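About the Danine Robotics Club

Danine is the student robotics club of the Panagiotou School of Applied Engineering. It was started in January as a build group with one bench and a shared toolbox, and became a registered club the same term. Membership now stands at 53 students across the electrical, mechanical and computing programs. No prior robotics experience is required to join.

What we work on

The club works on manipulation in home settings. Most student competitions in our region are about driving, sorting or line following. We picked kitchen tasks because the objects vary in shape and finish, the surfaces reflect light, and a sink forces the arm to reach down past an edge. These conditions expose faults in perception and planning code quickly.

Current work is split into 2 projects.

Clindeck is the task project. It covers grasping and placing cups, bowls and containers at a counter and sink. Each task is written up as a one-page sheet that states the start position, the end position, the time limit and what counts as a failure. The task list holds 41 sheets. New sheets are accepted from any member after a second member has run the task from the written text alone.

Bitix is the software project. It handles logging, playback and trial scoring. Every trial is stored with joint positions, hand commands and head camera video on one clock. The scoring tool reads the task sheet and the log and marks the trial as pass, fail or void. Void trials are kept - they are often the most useful ones when a sensor has dropped out.

How the club runs

Members join one project per term. The first four weeks are training: safety, arm start-up and shutdown, calibration, and reading a log. After that, members work in pairs. One operates the robot and the other watches the workspace with the stop button in hand. The roles switch at the halfway point of each session.

Sessions last three hours. Bench time is booked through the sign-up sheet on the lab door, and a slot not taken up within fifteen minutes is released. Code changes are reviewed by a member of the other project before they run on hardware. Changes to speed or force limits also need sign-off from the lab supervisor.

Competition

The club entered its first household manipulation contest this year and completed 163 scored trials in preparation. The main causes of failure were poor depth readings on polished metal and cable drag at the wrist. Both are open items in the Clindeck tracker. Cable routing will be reworked before the next entry.

Joining

Applications open at the start of each term. Send your program, year and preferred project to the club desk in the engineering building. Students from outside the school may attend open sessions but may not operate the arm.

Page last updated 2020-11-06

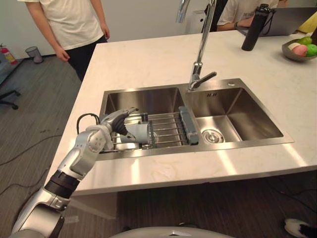 Clindeck task work: the hand at a light grey cylindrical object on the sink rack.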